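Getting the wrist and head cameras to agree on time

I lost most of August to this, so let me save you the bother. Our hand kept closing a touch early on the plate frame, and I blamed the planner for ages. Araba Zakaria finally plotted the timestamps and there it was - the wrist stream was running almost 200 ms behind the head one.

First, stamp every image when it's captured, never when it lands in the queue. Our old driver did the second, and it looked fine until the network got busy. Then put both streams and the joint readings through one buffer (I keep 16 entries, plenty for us) and match on nearest stamp. Throw away any set that's too far apart!

Before you trust it, open a few images from each camera and look at the fingers yourself.

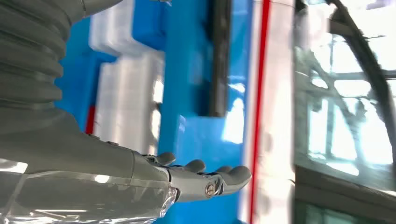
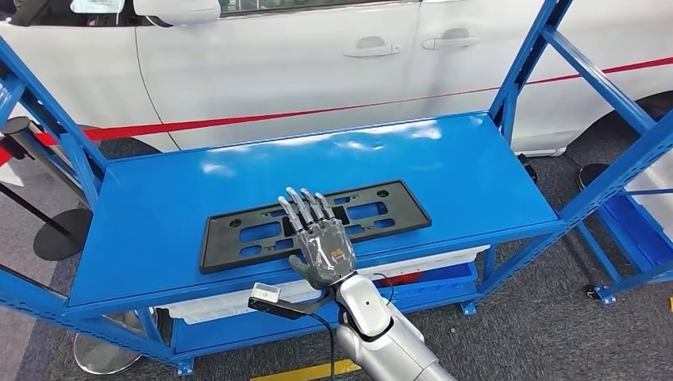
The robot's hand: wrist camera first, against a blue surface, head camera second, at the blue shelving.

Watch out for shiny stuff. The clear film over our hand throws bright patches, and my finger tracker loved them far too much, so I mask that area before matching. Senyo Yakubu prefers to turn down the exposure, and that's fine too if your lighting stays put.

Last job: run the check script 3 times with the arm moving slowly. If the offset wanders between runs, go back to the driver and look at where it reads the clock.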